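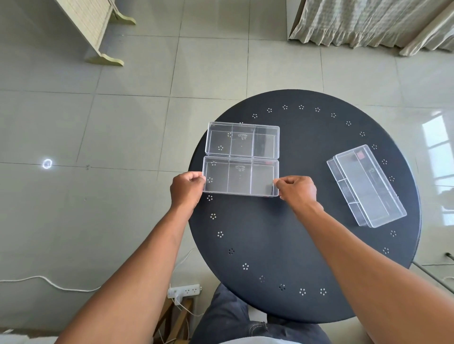
Three-compartment case, open on the round table.

3rd June

Small-parts storage again. Brisa Lozano wants everything out of the drawers and into these clear cases before the Proston kits get split up. I said in April that I doubted it and I still do. Three wide compartments is fine for clips. For the Atberg screws it's too few, and anything under 4 mm will creep beneath a divider the first time a case gets stood on end. Puvard says the walls seal at the bottom. Their sheet says a lot of things.

Haven't tested the hinge. The order was 65 cases, so somebody should open and shut one 91 times and write down what happens, preferably before we label the lot. 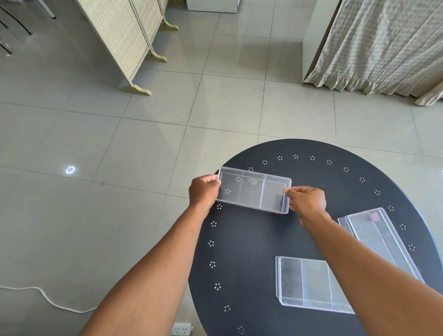

Stacking is the other claim I don't buy. Clear on clear means you can't tell which tray you're looking at without picking it up, and then the pile slides. Brisa says labels on the short end. Maybe. Labels on the last batch from Bermúdez peeled in a week.

To do: shake test with the smallest screws, lid shut, case on its side. Ask Puvard what plastic it is. No more ordering until both are done.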